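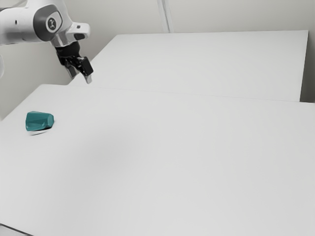 Item 2 – simulated cell, arm and gripper over the near table, teal part at left.

MINUTES – Kesstead Automation Review
June 29, 2023, upstairs meeting room, 9:30 start
Chair: Lakshmi Shenoy
Notes: Narayanan Sastry
Apologies: Prothero rep (sent written answers, see item 4)

1. Last minutes
Accepted. One fix, the trial licence is with Flileo, not Fenthorpe. Fenthorpe only does the training days.

2. Flileo sim package – demo
Narayanan ran it on the meeting room screen. Took a while to load, projector cable again. Scene is one arm, two-finger gripper, two white tables, one small faceted part lying on its side. Gripper open, holding nothing in the view we stopped on.
Lakshmi asked if we can bring in our own parts. Yes, but meshes need cleaning up first. Ours are a mess.
Discussion on shadows and lighting. Soft shadow on the table looks fine, walls very plain. Narayanan not bothered, Lakshmi would like our actual bench colour before anyone trains anything on it.
Question re the part – pale crescent under it with a thin dark outline, small gap between that and the teal body. Rendering glitch or part of the model? Left open. Narayanan to ask Flileo.

3. Trial runs so far
271 pick attempts logged in sim since the licence started. Log dosn't split out failures by cause, which makes it hard to use. Want grip slips and missed approaches seperate.
Target before we decide is 600. Agreed that's doable if it runs overnight.

4. Cost
Flileo quote is $2,000 per seat per year, we'd need 2 seats. Support is email only at that price. Prothero quoted higher, includes phone support, no sim of the gripper we use though. They say it's coming in August. Lakshmi would not plan around that.
Fenthorpe training day extra, still waiting on their price. Chase.

5. Other
– Licence dongle lives in the grey drawer, please put it back
– Old sim PC to be wiped, check with Narayanan before touching it
– Parking out front closed next week for line painting

Actions
NS – email Flileo re crescent under part, and log categories
NS – overnight runs to get to 600
NS – clean up meshes for three of our own parts, smallest first
LS – chase Fenthorpe for training price
LS – ask Prothero for a firm date in writing

Next meeting when the runs are done, LS to send invite.
Closed 10:40.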